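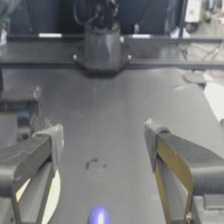 The view from Trirlow is that a machine which can't clear a table should not be written up as a household machine at all, whatever it manages with single parts. They sent that in as a comment on the February entry, with a second point attached: we report pick success per attempt, and a person at home would count by the evening. If the table still has things on it when they come back into the room, the job wasn't done.

Fair on the second point. On the first I disagree a little, and the disagreement is most of this entry.

March, bench 2, started 9:40

Task for this block: pick up small rounded items from the gray table, one at a time, and put each in the bin. Same approach each time, gripper open, straight down, close, lift. Wrist view logged throughout.

Setup notes, mostly for whoever runs it next:
- Finger pads are the folded gray ones. Threads are coming up at the top of both. They don't reach the contact face yet, so left alone.
- Finger strips not changed.
- Closing force at the Qaisi default, then reduced after lunch (see below).
- Second arm parked on its rail at the far end for the whole block. Don't home it while the near arm is over the table.
- Dark smudges mid-table. The segmenter proposed them as an object at low confidence. Threshold raised for now. Wiping the table would be the better fix and also the one that hides the problem.

Runs

700 attempts in the log since the pads were fitted, this block included. Over the whole log, 90 percent of attempts end with the item in the bin. That is the number I would have quoted last month without thinking much about it.

Rescored the way Trirlow wants it. A table is a set of items laid out at the start. It passes if every item is in the bin at the end with no hand in the workspace. Of the last 40 tables, 2 failed with an item on the floor. The others that failed did so with an item still on the table and the planner reporting complete. I have not put a percentage on those yet because the early tables were logged without a final overhead frame, and I don't trust my notes on which were clean.

The false completes are worse than the drops. A dropped item makes a noise and shows in the finger gap reading. A false complete shows nothing. The most common pattern is an item close under the wrist at the start of the search. The wrist camera gets only the top of it at the lower border, the detector wants a whole outline, and the arm moves off to look elsewhere. When it comes back it approaches from the far side with the same offset and the item is again half out of view.

Tried:
1. Raising the start height. Helps with near items, costs range on the small flat ones.
2. Letting partial outlines through. Works, but then the smudges come back as candidates, and so does the highlight on anything glossy.
3. A back-off move before declaring complete: retract, look once, go again. Best of the three. Slow.

Keeping 3 with a small part of 1. Option 2 stays in the branch, switched off.

Closing force

Rounded items with a hard shiny surface squirt out if contact is above the middle. The first guess was to squeeze harder, and that made it worse. With lower force and slower closing the pads have time to settle on both sides before load comes on. Changed at 13:15, no squirts logged between then and the end of the block. Not enough runs to say more than that. Cloth items untested at the lower force and I expect trouble there.

On whether it can do the chore

My answer to Trirlow's first point. The arm does the pick part of clearing a table well enough for a shop floor where the items are known, the lighting is fixed and somebody walks past now and then. The sorting trays at Cuvell are that case and I would put it there this spring if the back-off time can be cut. A kitchen table is the other case. Unknown items, things stacked inside other things, crumbs, a glass with liquid in it. We have data on none of that. Single-part picking is a piece of the chore and should be written up under that name. I would drop "household" from the title of the Hovov report and keep the numbers.

Where I don't follow the comment is the idea that the single-part numbers are no use until the whole job works. The force change above came straight out of per-attempt logs. A pass/fail per table would have shown a bad afternoon and no cause.

So log both from now on. Per attempt for us, per table for the front page of the report.

To do
- Final overhead frame on every table, no exceptions.
- Re-run near-item starts with the back-off on, same layouts as before.
- Time the back-off properly. Stopwatch figures from this block are not good enough to pass on.
- Cloth at low force.
- Trim the pad threads before the next block and note it in the log, in case the contact readings shift.
- Ask Qaisi if the closing speed limit can be set per item class or only globally.

Stopped 16:50. Arm parked, air off, logs copied to the shared drive under bench 2.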